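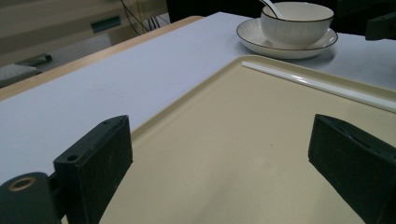

Tips for getting on with the Skendlow table-clearing kit (two weeks of use, mostly at breakfast)

Tray first. Put it down where you want it and leave it there. Kit learns the spot and sulks if you shift it, then you're back to setup.

Cloth flat, no creases. Plain is best, ours has trouble with checks.

Straws and thin sticks: slowest job by miles. Nudge them so one end hangs over a rim, fingers get under much easier. Flat on the floor of the tray it just scrabbles.

Bowls. Lift bowl and saucer seperately. Spoon out before you start or it swings round and clips something. Half full is fine, brimming is not!

Wipe the finger pads every night, damp cloth, no washing up liquid. Grease is what makes it drop things. Henok Seyoum at Arstead told me to use a bit of vinegar, works on egg.

Screws at the hinge work loose. Quarter turn a week, dont overdo it.

Charging - do it overnight. Lead is too short, buy an extension.

Cost: 674 for the kit, 86 for the spare pads, and you will want the spare pads. Skirkia do one for 1,000 with a better lead and a stand, haven't tried it. Rigoberto Mamani has and says the grip is softer, good for cups, useless on cutlery.

Worth it? If you've bad hands, yes. For speed, no, quicker to clear up yourself.

Updated Tue 2 July, pad prices changed. Glassware tips still to come.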